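## 4. Setting Up the Marker Tracking and Grip Width Service

This section applies to operators who install and configure the Sasta tracking service on a workstation at the Herkville site. The service reads recorded video from hand-held grippers, locates the square markers on the fingers, and writes a grip width value for each video frame. Planning and training tools read these values later. Complete Section 3 (Lens Calibration) before you begin.

### 4.1 Before You Start

Confirm the following:

- The workstation has been enrolled by the site administrator.
- At least 80 GB of free disk space is available on the recording volume.
- A valid lens file exists for each gripper that will be used.
- You have write access to the shared `profiles` folder.

**Note:** Lens files made with the older Cuteck calibration tool can be imported, but they must be converted first. Refer to Section 3.6.

### 4.2 Install the Service

1. Log in with your operator account. Do not use the administrator account for routine installation.
2. Open a terminal and go to the Sasta installation folder.
3. Run the following command:

 ```
 ./sasta-setup --component tracking
 ```

4. When prompted for a storage location, enter the path of the recording volume.
5. When prompted for a profile, select `handheld-wide`. The `arm-mounted` profile uses different search regions and will give incorrect widths on hand-held recordings.
6. Restart the workstation.

After the restart, the service appears in the status panel as **Idle**. If it appears as **Blocked**, the lens file is missing or cannot be read.

### 4.3 Assign Marker Numbers

Each finger carries its own marker number. The service uses the number to tell the left finger from the right.

1. In the status panel, select **Devices**, then select the gripper.
2. Enter the left and right marker numbers as printed on the device card.
3. Enter the marker edge length in millimeters. Measure the black square only; the white border is not included.
4. Select **Save and Verify**.

**Caution:** Two grippers must never share a marker number at the same station. The service does not detect this error and will merge the width values of both devices in one file.

### 4.4 Set the Zero and Full-Open Positions

1. Place the gripper on its stand with the lens uncovered.
2. Close the fingers completely, with nothing between them, and select **Record Zero**.
3. Wait for the tone.
4. Open the fingers to the mechanical stop and select **Record Open**.
5. Repeat both recordings once. The service compares the two results and reports the difference.

If the difference is greater than 2 mm, check that the markers are flat and that the finger screws are tight, and then start again from step 1. Do not save a profile that shows a larger difference. Profiles of this kind were accepted under earlier releases and have since been withdrawn.

**Note:** Soft finger pads compress under load. The zero position must be recorded with light pressure only. A firm squeeze moves the zero point inward, and later recordings will report a gap where the fingers are in contact.

### 4.5 Set the Detection Limits

The limits are stored in the file `tracking.yaml`. Edit only the values listed below.

| Setting | Default | Purpose |
|---|---|---|
| `max_gap_frames` | 9 | Longest run of missing frames that will be filled in |
| `queue_length` | 1,000 | Number of frames held in memory before writing |
| `mask_border` | on | Ignores the black area outside the lens circle |
| `require_both` | on | Reports a width only when both markers are read |

Leave `require_both` on for all production recordings. With this setting off, the service estimates the missing finger from the visible one. The estimate is suitable for bench testing only and must be labeled as such in the session record.

### 4.6 Check Marker Visibility on a Held Object

A profile that passes with empty fingers may still fail once an object is held. Long or wide objects can cover a marker or throw a bright reflection onto it. Carry out the check with the most difficult object on the session list.

1. Open **Live Check** and select the gripper.
2. Grip the object in the way planned for the session.
3. Confirm that an outline is drawn around each marker.
4. Tilt the gripper slowly to either side and confirm that the outlines remain in place.
5. Select **Store Check Frame**. 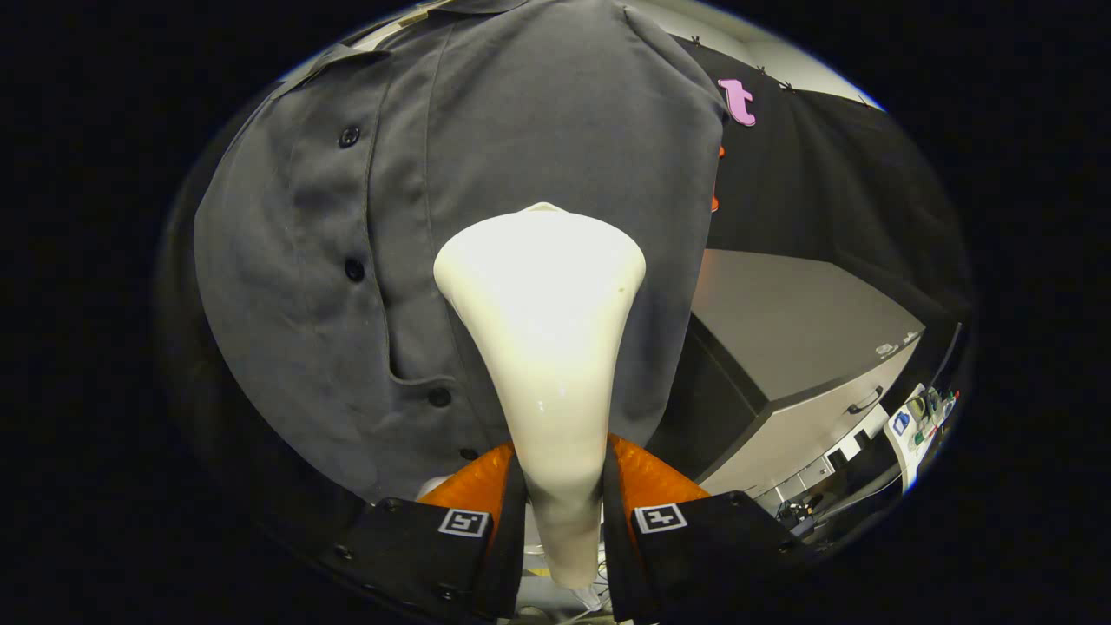 Marker detection depends on where the object crosses the fingers. A tapered object should be gripped at its narrow part whenever the task permits, leaving the faces of both fingers clear. The glossy white cone is held by its stem between the orange pads, its wide end up, and the square marker on each finger remains in view. Highlights along such a surface are acceptable if they do not reach the markers. Clothing that fills a large share of the view, as the gray shirt does, does not by itself require a change to the detection limits. It does, however, reduce the area of fixed background available to the position tracker, and the tracker result must be reviewed separately under Section 5.

If an outline flickers or is lost, take the following steps in order:

1. Clean the marker with a dry cloth.
2. Change the angle of the nearest lamp.
3. Lower the exposure by one step and repeat the check.
4. Replace the marker.

**Caution:** Do not raise `max_gap_frames` to hide a detection fault. Filled values are marked in the output file, but the Kováčik planner reads them as measured values.

### 4.7 Approval and Records

Save the completed profile under the station name and submit it through the **Profiles** tab. Profiles are approved by Nusrat Usmani. Questions about output files or the planner interface should be sent to Ciarán Ní Chonaill.

Approved profiles take effect at the next service restart. Any change to a finger, pad, marker, or lens cancels the approval, and Sections 4.3 through 4.6 must be repeated for that device.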